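Plarnix、ハンドグリッパー「Berer」の指先パッド点検・交換手順を改訂
11月より適用、交換時期を使用時間から摩耗状態による判定へ変更

株式会社Plarnixは、手持ち式グリッパー「Berer」の保守手順書を改訂し、11月より適用を開始します。対象は左右の指部品、把持面のパッド、および取付ブラケットです。本体の設計変更はなく、既に納入済みの機体にも同じ手順を適用できます。

従来の手順書では、把持面のパッドを使用80時間ごとに一律で交換するよう定めていました。しかし、パッドの傷み方は把持する物の形状や表面の粗さによって差が大きく、80時間に達する前に表層が破れる例と、達した後も使用に支障のない例の双方が報告されていました。改訂版では使用40時間ごとに目視点検を行い、表層の状態によって交換の要否を判定します。

判定の対象となるのは、上縁のほつれ、しわ、表層の裂け、先端部のめくれです。裂けまたはめくれが片側にでも認められた場合は、左右のパッドを同時に交換します。片側のみの交換は、把持時の中心がずれる原因となるため認めません。しわのみの場合は継続使用を可とし、点検票に記録します。 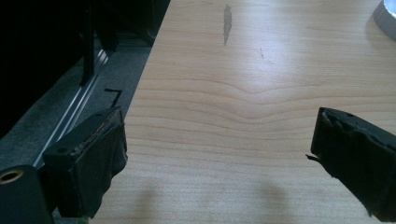
グリッパー「Berer」の指先。左右とも把持面のパッドにしわと傷みが見られる。

交換作業は、指を全開にした状態で行います。古いパッドを剥がした後、把持面に残った粘着剤を拭き取り、30分間置いてから新しいパッドを貼ります。貼付後は指を閉じて50秒間保持し、端部に浮きがないことを確認してください。浮きがある場合は貼り直しをせず、新品を使用します。

あわせて、ブラケットのねじ込みインサートの点検を追加しました。確認項目は、インサートの浮き、空転、周囲の樹脂の割れの3点です。空転が認められたブラケットは現場で再接着せず、部品ごと交換となります。

手順書の作成を担当したPlarnix保守技術部のサルミーテ・ナヴィツカス(Sarmīte Navickas)は次のように述べています。「パッドは消耗品ですが、裂けたまま使うと把持位置の再現性が落ちます。点検の間隔を短くし、交換の判断は現物を見て行う形にしました」

交換用パッドは左右一組で供給し、販売および在庫管理は引き続き株式会社Mnguniが担当します。改訂版の手順書と点検票は、保守情報サイト「Edudach」に登録済みの利用者に配布します。旧版の点検票は、改訂版の適用開始後は使用できません。

本件に関するお問い合わせ先
株式会社Plarnix 保守技術部 Berer担当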